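Residents' meeting, Astwood Court, June
Held in the ground floor room, 7pm start (more like ten past, waiting on keys)

In the chair: Awuor Kariuki
Notes: Atieno Magesa (typed as we went, sorry for gaps, shout if I've got you wrong)
Present: 16 flats represented. Apologies from flats 2, 9 and the top floor back.

## 1. Last minutes

Agreed, one correction. Bike hooks are to go on the left wall of the store as you go in, not the right. Right wall has the meter cupboard. AM to amend.

Matters arising:

- Side gate latch. Fixed, then unfixed. Now tied with string. AK to chase.
- Light on second landing. Done.
- Letter to next door re ivy. Sent, no answer. Leave another month then knock.
- Spare fobs. Still only 4 left in the tin. Price of new ones wanted for next time.

## 2. Damp, north stairwell

Most of the evening went on this. Survey from Drisine circulated beforehand, not everyone had opened it, so AK read out the main bits.

Surveyor's view is the gutter joint above the first floor window, water coming down behind the render and in at the sill. Not rising damp, whatever the last lot told us. Plaster is blown from the sill to the skirting. Recommends joint replaced, render cut back and redone, then leave to dry before anyone goes near it with paint.

Flat 6 said she has been reporting this for two winters and would like that written down. Written down.

Flat 11 asked why the managing agents (Ondieki) hadn't picked it up on the yearly inspection. AK has asked them. They say gutters are looked at from the ground. General feeling that this isn't good enough. AK to write and ask for a proper look from a ladder every autumn, and what it would add to the charge.

Quotes: two in, third promised. Sternar the cheaper but theirs leaves out the inside plastering. The other includes it and scaffolding but wants half up front, people not keen. Agreed to wait for the third until the end of the month, then AK and flat 14 to choose between them, no need for another meeting unless it goes over what's in the reserve.

Flat 3 wants the work done in school holidays as the pram goes through that door. Noted, can't promise.

Buckets to stay where they are. Please don't move the blue one, it is under the worst bit.
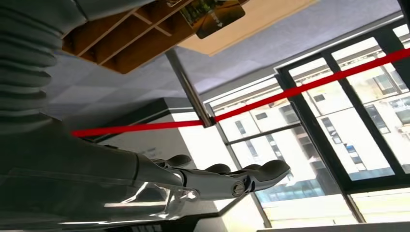 ## 3. Bins

Same as ever. Recycling was left twice last month becuase of food in it. Council sticker on the lid both times.

Long talk about locking the bin store. For: fly tipping, the mattress. Against: crews won't collect if they can't get in, and someone will lose the key. Vote taken, 5 for, 10 against, 1 abstained. Not locking.

Instead:

- New sign, bigger letters, pictures of what goes where. Flat 8 offered to do it.
- Cardboard to be flattened. Flattened means flat.
- Ask council for one more food caddy for the back block.

Mattress goes on the bulky waste list, AM booking it. Cost out of petty cash. If you know whose it was, tell AK quietly.

## 4. Garden

Hedge cut put off until birds are finished, flat 12 has been watching a nest and thinks blackbirds. No one objected.

Bench. The slats on the one by the wall have gone soft at one end. Either new slats or a new bench. Flat 10 thinks he can do slats for the price of the wood, wants someone to hold the other end. Agreed, go ahead.

Raised beds: two have no name on them this year. Offered first to people on the list, then to anyone. Beans already in one of them, owner please come forward or they'll be eaten.

Hose. Please drain it and hang it up. Tap was left dripping most of a week.

Request for a shared compost heap turned down again, same worry about rats. Flat 7 asked for it to go on the agenda next time with a proper sealed bin costed up. Fine.

## 5. Money

Short report as accounts not back yet. Service charge in from all but two flats, both have been in touch. Insurance renewal is up, AK has asked the broker to try elsewhere before we sign. Excess on water damage has doubled, worth knowing given item 2.

Reserve is healthy enough for the stairwell on either quote so far. Wouldn't stretch to the roof as well. Roof was to be looked at next year anyway, agreed to get the stairwell surveyor to quote for looking at it while scaffolding is up, saves paying for it twice.

Flat 1 asked for the figures to be sent as a one page summary and not the spreadsheet. AM will do both.

## 6. Noise, floors and so on

Two complaints in, neither named. Reminder that lease says floors to be carpeted or have underlay. Washing machines not after ten at night. Drilling, weekends after ten in the morning please, and a note through doors if it's going to be a whole day.

Flat 15 is having the kitchen done later in the summer, will put dates up on the board. Skip to go in the road, not in the yard, he's sorting the permit.

## 7. Summer get-together

Same yard, same tables. Bring a dish, bring a chair. Starts 4pm. Flat 5 has the gazebo, one leg needs a bolt. Music off by nine. Sign up sheet by the post boxes, it went missing last year so this one's on a string.

Neighbours on the far side to be invited, partly to be nice and partly the ivy.

## 8. Any other business

Parcels left in hall. Blocking the pushchair route again. Take yours up same day if you can. AK asked if anyone home in the daytime would take things in, two hands up, details on the board.

Front door closer. Slams. AM to adjust the screw, if that fails get a man in.

Window cleaning due, front only this time. Flat 13 wants notice as she has pots on the ledge.

Questions raised on the stairwell work, answers put here as promised for those who had to go early.

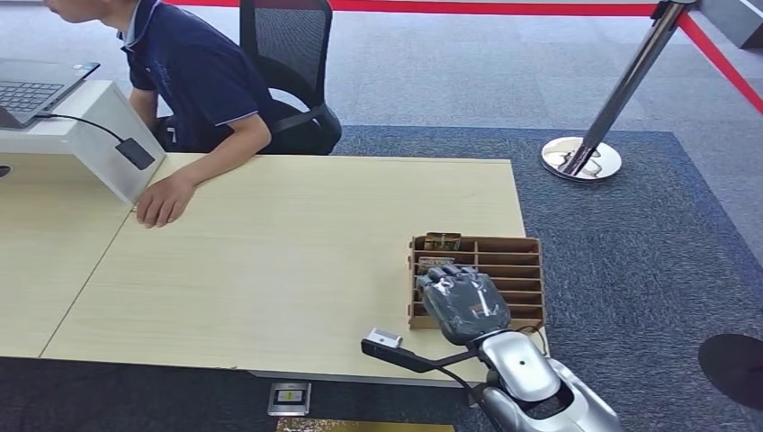
Will we be able to use the north stairs while the work is going on?

For most of it, though the first floor landing will be shut while the plaster comes off, so use the south stairs for those days. Dates will go on the board once a builder is picked.

Who pays for the sill in flat 6?

Comes out of the reserve with the rest, as the water came in from outside. Flat 6 to send AK photos and any receipts for what she's already spent on it.

## Actions

- AK: gate latch, letter to Ondieki re gutters, third quote, insurance broker
- AM: amend last minutes, fob price, mattress, food caddy, door closer, figures in both forms
- Flat 8: bin sign
- Flat 10: bench slats (plus a helper)
- Flat 14: quotes with AK
- Flat 7: price of sealed compost bin
- All: flatten cardboard, drain the hose

Next meeting September, same room, date to folow. Closed almost nine. Whoever left the green umbrella, it's hanging by the meters.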